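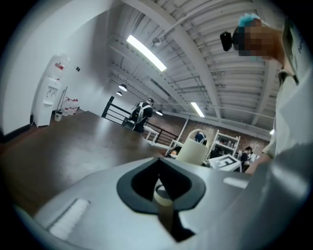
Week 6 notes - Inventory and reorder points
(Intro to Operations, section 2)

Read chapter 10 before class if you havent. Skip the part on just-in-time, we do that later.

Why hold stock at all

Demand moves around. Suppliers are late. Ordering costs money each time, so you buy more than you need today. Also price breaks, seasonal stuff. Most firms hold too much of the wrong items and run out of the right ones.

Terms, know these cold:

Lead time - days from placing the order to stock on the shelf. Includes receiving! People forget receiving.
Cycle stock - what you use up between orders.
Safety stock - the cushion.
Reorder point - stock level where you place the next order.
Holding cost - rent, insurance, spoilage, cash tied up. Usually given per unit per year.

Reorder point

ROP = (daily demand x lead time) + safety stock

Units have to match. Daily demand with lead time in weeks = wrong answer, and I will see it on half the papers again.

Case: Festov

Small parts wholesaler, one warehouse, buys hinges from Ivance. Yearly demand for the main hinge is 2682 boxes. Open 298 days a year, so 9 boxes a day. Lead time from Ivance is 10 working days.

9 x 10 = 90 boxes used while waiting. With no safety stock, ROP is 90. Festov wants 2 extra days of cover, so 18 more. ROP = 108.

Note we divide by days open, not 365. If you divide by 365 you get a bit over 7 a day and you run out early.

What counts as "stock" here? On hand plus on order minus backorders. Called inventory position. If you only look at the shelf you order twice. Festov did exactly this in October, ended up with 287 boxes and nowhere to put them. At 9 a day thats almost 32 days of hinges. Think about the cash.

Order quantity

EOQ = square root of (2 x D x S / H)
D yearly demand, S cost per order, H holding cost per unit per year.

Don't memorize the derivation. Do know what happens when things move:
S goes up - order bigger, less often
H goes up - order smaller, more often
D doubles - EOQ goes up, but only by the square root of 2. Common trick on the midterm.

Total cost is pretty flat near the EOQ. Off by a little, hardly matters. So round to a full pallet and move on.

Where it breaks down

Formula assumes steady demand, one item, fixed cost per order, no discounts. Kongkaew (garden supply, from week 4) sells most of its stock in spring. A yearly average is useless there. Recompute by season, or use a forecast for D.

Shared trucks too. Drunico ships several items on one load so S isn't really per item. Common fix is a fixed review day: check everything, top up to a target level. Needs more safety stock becuase you can't react between reviews. Safety stock has to cover lead time AND the review period.

ABC sorting - rank items by yearly dollar value (units x cost). A items get watched closely, C items get a two-bin system and get left alone. Careful, a cheap part that stops the whole line is not really a C.

For next time

Redo the Festov numbers with a lead time of 15 days. Show units.
Then: what changes if Festov moves to a weekly review? One paragraph, no formulas needed.
Bring a calculator, phones away for the quiz.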